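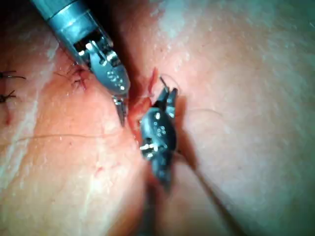 Quick one before my shift, coffee in hand, 5:40 am.

So the stitching program at Hemthorpe is past the pilot stage. 3,374 automated throws logged since May, and the people at Brullwood want 300 more before they sign off. I set up trays and instruments. Have done for years. My job has changed more than I expected. 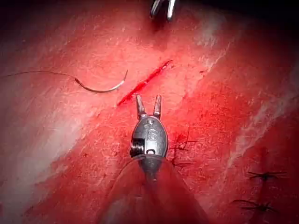

Less handing over, more watching. Used to be I'd know what a surgeon wanted by how they shifted their feet. Now it's a screen and a stop button and teh alarm list, 32 items, which I still keep taped inside my locker.

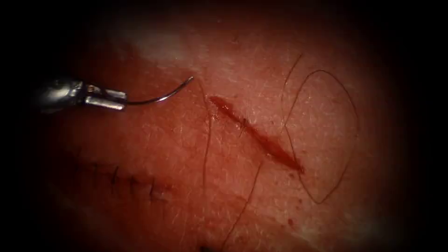
Training is the part that bugs me. Tharun Thevar started with us as a junior and he's hardly tied a knot on shift. He can tell you if the setup looks right though. Needle held near the back end, point up over the skin, an open cut next to it and a row of small dark stitches lower down to compare with. He reads that faster than I do. But his hands? Varghese wants practice hours put back on the rota and I'm with her.

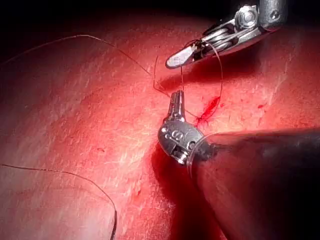 Pay's the same, feet hurt less, neck hurts more. Carby is getting us proper stools, supposedly. Meeting about the rota at noon, will post after if theres anything to tell.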